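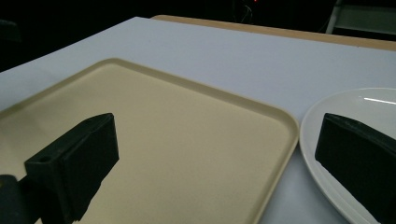 # Bedesmont 80 Medical Supply Case

**Sold and rented by Tustard. Ships from our warehouse, empty, with foam and divider set.**

The Bedesmont 80 is an 80-litre lidded case for moving donated or purchased medical supplies over long distances: dressings, gloves, sealed over-the-counter medicines, small instruments, that sort of thing. It has a gasketed lid, four latches, two end handles and a removable divider set that makes up to 13 compartments. The manufacturer calls it "the complete field pharmacy in a box." It's a box. It's a good one, and we have sold enough of them to church groups, clinics and service clubs to have opinions about where the brochure gets carried away.

Read the whole page before ordering. A fair number of people who phone us about this case would do better with cardboard.

## Who buys it, and who shouldn't

If you are running a one-time collection and handing everything to a larger relief organization, you probably don't need this. Most of those outfits repack what they receive. Your expensive case will be emptied onto a sorting table at their end and you may have a job getting it back. Double-walled cartons, packing tape and a thick marker will do, and you can put the difference toward supplies.

The case starts to make sense when the same box goes out and comes home again. Clinics that restock a remote site every few weeks use it that way, and so do groups that send a team overseas each January and bring the cases back as checked baggage. It also earns its keep where the last leg is by boat, open truck or snow machine.

## What's in the carton

- Case body and lid, attached
- Divider set (12 short, 4 long)
- One sheet of pick foam for the lid
- Two document sleeves, self-adhesive
- Jolletti seal starter pack, 20 numbered seals

No padlock, no wheels. The wheel kit is listed as optional and is dealt with below.

## Specifications

| | |
|---|---|
| Interior volume | 80 L |
| Compartments, maximum | 13 |
| Latch rating (manufacturer) | 3000 open/close cycles |
| Latches | 4, replaceable |
| Lid gasket | One piece, replaceable |
| Temperature control | None |
| Colours | Orange, grey |
| Stacking | Up to 4 high, loaded |

## About those claims

**"Rated for 3000 cycles."** We asked for the test report and received a one-page summary with a graph on it. The latches were cycled on a bench, clean, at room temperature. Grit and cold are what kill latches, and the summary doesn't mention either. What we can offer is our own rental fleet. We replace a latch now and then, generally on the side that gets sat on. A replacement takes a screwdriver and five minutes, and that reassures us more than the graph does.

**"Pharmaceutical-grade protection."** We don't know what this means and neither did the sales office. The case keeps dust and rain out. It has no insulation worth the name and will get as warm inside as any closed plastic box left on a tarmac. Anything that has to stay refrigerated needs a proper cold-chain shipper with a data logger. Please don't put insulin in this with a couple of ice packs and hope.

**"Customs-ready."** There is no such thing. A customs officer wants an itemized list, quantities, expiry dates, values and often a letter from whoever is receiving the goods. The case has a sleeve you can slide that paperwork into. So does a ninety-cent plastic envelope. Rules for medicines are different again from rules for bandages, and they change, so check with the receiving country and with your freight forwarder before anyone starts collecting.

**"Saves up to half your packing time."** Half of whose? With the dividers set up beforehand, packing a repeat kit does go faster. The first time through it's slower than cardboard, as you will be fussing with the dividers.

**"Survives any drop."** The older brochure said this. The current one says "survives rough handling," and we'd go along with that.

## The dividers

Thirteen compartments is the most you can make, and it leaves every one of them too small for a standard box of gloves. Six or seven is a more useful layout. The short dividers clip in firmly. The long ones bow a little in the middle when one side is full and the other isn't, so load them evenly.

Label the compartments on the divider edge, where the writing can be read from above. Labels on the floor of the case disappear as soon as you put something in it (we have seen this done on a whole set of rental cases, very neatly, with a label maker).

The pick foam is fine for an instrument or two. If you have no instruments, leave it out and get a bit of depth back.

## Seals

Jolletti seals are numbered plastic pull-tights that go through the two front latch holes. They show whether a case has been opened. They don't stop anyone from opening it, and the brochure's word "security" should be read with that in mind. Write the seal number on the packing list, keep a copy at home, and have the receiving end read it back to you. If that last step isn't going to happen, the seals are decoration.

Refills come in bags of 1000. That's a silly quantity for most customers and we've told the manufacturer so. We split bags and will sell you fifty.

## Wheels, straps and other extras

**Wheel kit.** We stock it because people ask. The wheels are small and hard, all right on a warehouse floor and miserable on gravel or packed snow. They also stick out far enough to spoil the stacking. A folding hand truck costs less and does more.

**Voicu lid straps.** Worth having if the cases fly. Latches get snagged on conveyors, and a strap keeps the lid down if one pops. Voicu sells them in pairs. Buy the plain ones; the model with the built-in scale read differently every time we tried it.

**Spare gasket.** Get one if the case is going somewhere it can't easily be serviced. Wipe the gasket before closing. A single hair or a thread of gauze across it will let water in.

**Rain cover.** Skip it.

## What to put in it

We sell the box, and what goes in is between you and the people who will use it. Still, we get returns with the leftovers inside, so a few remarks.

Ask the receiving clinic for a list, and pack from the list. Half-used tubes, loose tablets, sample packs and anything close to expiry cost the other end time and, in some places, disposal fees. A donation drive that asks for "anything medical" will be given exactly that, including crutches in one size and a drawerful of old reading glasses. Money wired to a local wholesaler often goes further than a case of tablets bought at retail here. That isn't a sentence that sells cases, but it's a question your group should settle before it spends anything with us.

If you are buying over-the-counter medicines in quantity, talk to a pharmacist early. They can tell you what may be exported, what needs a licence and what won't stand up to the heat.

## Rental

Cases can be rented by the month. The rate covers wear, scratches and one set of latches. It doesn't cover loss, and "it's still over there" counts as loss after the third month. Cases come back wiped out, please, with the dividers in. We check every one before it goes out again and note its condition on a tag inside the lid.

Groups renting for the first time should take a single case and run one shipment with it. We would sooner rent you one than have six come back unused.

## Warranty

The manufacturer's warranty is described as "lifetime." The fine print defines this as the lifetime of the product, and we have never managed to get that explained. In practice they've been decent about cracked lids and slow about everything else. Tustard covers latches, handles and gaskets ourselves for two years from purchase, on proof of purchase, with no forms.

Not covered: paint, stickers, holes you drilled, damage from solvents, anything chewed.

## Ordering

Grey is normally in stock. Orange comes in when it comes in, and the website's "ships today" badge should be ignored for that colour until we get it fixed. Charities and clinics can ask for the institutional price at checkout by entering their registration number in the notes field. Orders placed before 2 p.m. leave the next working day.

Parts, spare dividers and split bags of seals are on the accessories page.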